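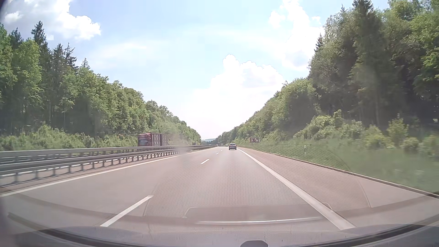 Motorway demonstrations, and what the policy does with them
11/3/23

I have spent my spare time since June recording motorway driving for Kukeo, the small lane-following policy I train at home. The total stands at 813 kilometres. All of it is plain behaviour cloning: a person drives, the logger stores the forward view alongside steering angle, pedal position and speed, and the network learns to predict the controls from the view. It has never had control of a real car. Everything it drives, it drives in replay or in the simulator.

Motorways look like the easy case and are awkward as training data. The steering signal is close to zero nearly all the time. A network that always outputs zero scores a very respectable validation loss and leaves the carriageway at the first bend. My first model did exactly this. I now resample each batch by steering magnitude, which brought the loss up and the simulated departures down.

The second problem is the known one with cloning. A competent driver stays near the centre of the lane, so the network sees very little of what to do when it is away from the centre. Small errors accumulate and it ends up in states it has no examples for. The usual remedy is to shift the view sideways in software and correct the steering label to match. I do that, with a limit on the shift. Past that limit the guardrail starts to shear in a way no real guardrail does, and the network learns to recognise the shear.

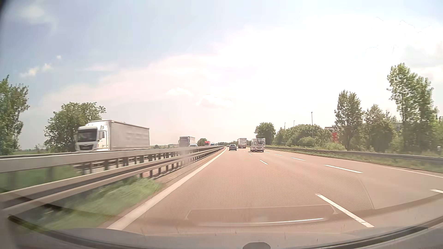 Lane choice matters more than I had allowed for. With the median barrier close on one side, the policy latches on to the rail and holds a fixed distance from it. Move the same policy over to the right lane and it drifts left, looking for its rail. The solid edge line is a better cue, but the rail is bigger and has stronger contrast. I have balanced the set by lane and I mask the barrier in a portion of the samples. The drift is smaller. It has not gone.

Windscreen reflections are another item. The dashboard shows up over the lower part of the road with a thin bright line across it, and the brightness varies with the sun. I tried cropping the region out and lost the nearest lane dash, which the network uses heavily. It went back in. A matt cloth on the dashboard is the obvious fix and I have bought one.

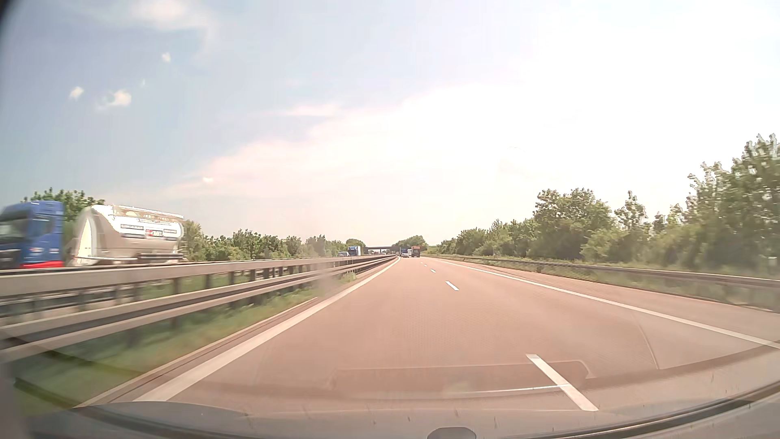 Left lane, with a tanker going the other way and an overpass in the distance.

Yeshi Gidey wrote after the previous post to ask why I don't collect corrections by remote control. I do, in the simulator. The policy drives, I watch with a wheel clamped to the desk, and when it wanders I take over and bring it back. Only the takeover segments are kept. I have 1000 of them, and they have done more for lane stability than the last 3 long recording drives put together. The desk wheel has no useful force feedback, so my corrections come out sharper than they would in a car. I filter the steering trace before training, with a 2 Hz low-pass.

Latency needs the same care. The logger stamps each image on arrival, after the exposure, and the steering message comes in by a faster route. Uncorrected, the labels run ahead of the view. I measured the offset by tapping the wheel at standstill with a lamp wired to the same input, and I now shift the steering trace before anything else touches it. Older recordings have been reprocessed.

Next job is the merge sections, which I have so far been cutting out by hand.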